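The Card in My Wallet Knows When I Sneeze

My gym, my dentist and the parking garage under my office have all decided that I should carry a card. The gym's card also opens the locker room, the dentist's card holds my appointment history, and the garage card, made by an outfit called Lurkinetti, mostly holds a grudge. I swipe it, the little light goes red, I swipe it slower, the light goes red again, and the man behind me in the line begins to breathe through his nose.

I bring this up now that our office has moved to Wondside, a badge system that records every door you pass through. We have 258 employees and, after the upgrade, 2 doors that still open with a handle. Both lead to supply closets. I have started to feel real affection for them.

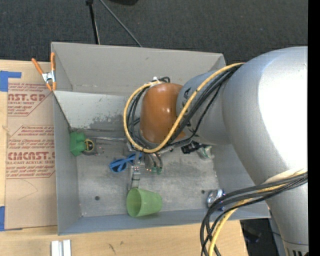

The case for the badges is that they save time. Branislav Skála, who runs our front desk and used to know everybody by face, was given a screen that tells him who has just come in. He looks at the screen, then looks at you, then says good morning in the order the screen prefers. The old way took him less than a second and included a question about your knee.

I-hsuan Lo in payroll likes the new system, and her argument deserves a hearing. Before Wondside she spent the end of every month squinting at paper timesheets, several of them filled out in what she believes was eyeliner. Now the hours show up in a column. Fair enough. But in June the column told her that I had worked 290 hours in one week, having badged in and never badged out, and I had to fill out a paper form to prove I had gone home. It asked for a witness.

My complaint is with the assumption that a door has to learn something from me before it opens. We paid almost 800 dollars per reader for that. Sinano and Katona both offered plain readers that check the card, click the lock and forget the whole business, and both were turned down for lacking "insight." I don't want insight from a door. I want to get to the coffee machine, which, I noticed this morning, has a slot on the front where a card would go.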